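岩板台面用了一年，求教这些白印子到底是划痕还是花纹

楼主 Flarkden小厨房
先说情况，家里餐边那张台子是深灰色的石纹台面，买的时候销售说是岩板，我也没多问（现在后悔了）。平时就当杂物台用，分豆子、装麻袋、拆快递都在上面。上周大扫除，我趴下来对着灯看，越看越心慌，有些白色的线以前好像没注意过。家里人说本来就有，我说不可能，为这事晚饭都没吃好。
贴两张，大家帮我看看：
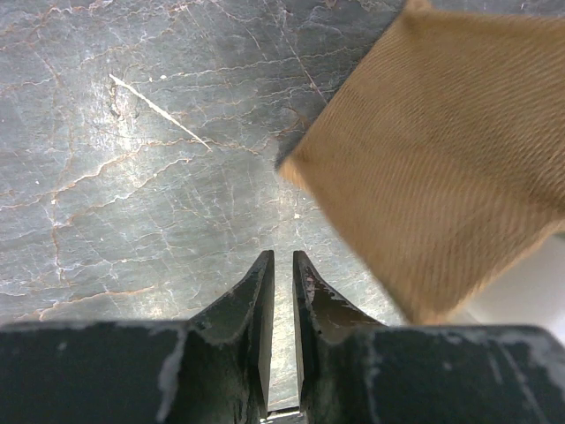
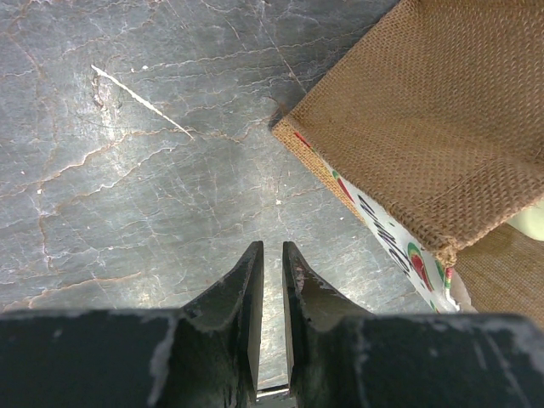 同一张台面，灰底石纹，第二张能看到右上角的麻布袋

我自己最在意的是第二张左上那条斜的白道，越往右下越细，旁边还有一小块发褐的坑坑洼洼的地方。其他那些弯弯绕绕的细纹我倒觉得是花色。

2楼 Garba Uzor
细纹肯定是花色，白的、土黄的、锈褐色的都有，这种石纹就长这样，别自己吓自己。那条斜的我也投花纹一票，边缘毛毛的，石头里的白筋很多都是一头粗一头细。

3楼 石头不会说话
不同意楼上。花纹归花纹，那个褐色小坑周围一圈发白，我看着像磕过。楼主你拿指甲横着刮过去，卡指甲就是伤，不卡再说。光看图谁都说不准。

4楼 Oksana Hnatiuk
+1 指甲测试。再补一个，关掉顶灯，拿手机手电贴着台面斜着照，有坑的地方会有影子。你这图里反光挺重的，第二张中间那一道亮的特别干扰，我一开始还以为是水。

5楼 楼主
刮了！！斜的那条完全不卡，滑的。小坑那里卡一点点，真的就一点点。所以你们俩各对一半？哭笑不得。

6楼 Garba Uzor
那我赢大头😎

7楼 石头不会说话
小坑才是要紧的，白道好不好看是你家的事，坑会藏脏东西。中性清洁剂加软毛牙刷先刷干净，等干透了再决定补不补。千万别上钢丝球。

8楼 Bohdana Pavliuk
我关心的是麻袋😂 粗麻布的袋子底下特别容易夹沙子，你在台面上一拖就等于拿砂纸磨。我家以前装土豆就是这么拖的，半年下来一片雾。后来在Wumis买了块毛毡垫，30块钱，袋子往上一放，挪的时候连垫子一起挪。

9楼 楼主
啊……我每次都是拖的。袋子里豆子满的时候挺沉，懒得抱。垫子马上下单。

10楼 Ostap Kostiuk
插一句，先搞清楚到底是不是岩板。天然石、石英石、岩板、贴膜，补法完全不一样。我就吃过亏，当大理石养了两年，还买了Pfister的石材养护油，162一瓶，师傅来了一看说是贴膜的，油全白抹。楼主看看台面侧边，花纹是不是一路透下去的。

11楼 楼主
侧边包了条，看不到……订单我翻出来了，就写着“灰石纹台面”，价格2,338，没写材质。

12楼 Ostap Kostiuk
没写材质这就难办。趴到底下看背面，总有没包的地方吧。

13楼 Oksana Hnatiuk
或者直接问卖家要检测报告，正经卖岩板的都拿得出来。拿不出来你心里也有数了。

14楼 路过的Grutalon用户
补坑别找上门师傅，我问过最高要800，就补芝麻大一点。网上有补缝胶，自己调个灰，先在不显眼的地方试一下颜色。

15楼 石头不会说话
楼上这个我又要反对了，材质都没定就让人家抹胶，万一是贴膜呢，抹上去撕都撕不下来。自己调灰也没那么容易，她那台面带点蓝又带点绿，调出来多半是块疤。

16楼 路过的Grutalon用户
行吧，我家是纯灰的，确实好调。

17楼 楼主
先不补了，坑刷干净再说。卖家客服说星期一给我答复，背面等我老公回来打手电一起看。另外有没有人知道毛毡垫会不会掉色？Wumis那款深灰的评论里有两个人说掉。

18楼 Bohdana Pavliuk
我买的米色，没掉过，深色的不清楚，你先过一遍水再用吧。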